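Most advice about wooden tables is about protecting them. Use coasters, use placemats, put a cloth under the cloth. I think this is mostly wrong. A table that gets wiped by hand every day needs very little protecting, and it gets looked at far more than one that lives under a cover.

I grew up in Remalthorpe with a dining table I saw maybe 10 times. It had a felt pad, then vinyl, then lace. When my parents sold it, the buyer remarked on the grain and my mother said she had forgotten it had any.

Wiping is a small job. One hand holds the cloth and the other goes flat on the wood, and the flat hand does half the work. It finds the sticky patch by the seam that the eye slides past. Sprays and long-handled pads take that away.

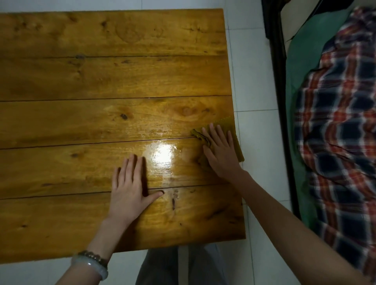 ## What the cloth should be

Any old cotton will do. I cut up a worn bedsheet in August and got 18 cloths out of it, which has kept me going since. Wring it until it stops dripping, wipe along the planks, then go over the seams a second time. Crumbs and water both settle there, and standing water is what lifts varnish in the end.

Urszula Tomaszewski, who refinished tables in Clunditz for years, disagrees with me about daily wiping. She would do it dry four days out of five and save the damp cloth for spills. She may be right about the finish. I still prefer the damp cloth, and if the varnish wears out sooner, it can be sanded and done again.

Knots and dark streaks don't need treatment either. People scrub at them as if they were stains. Leave them alone and clean the crumbs.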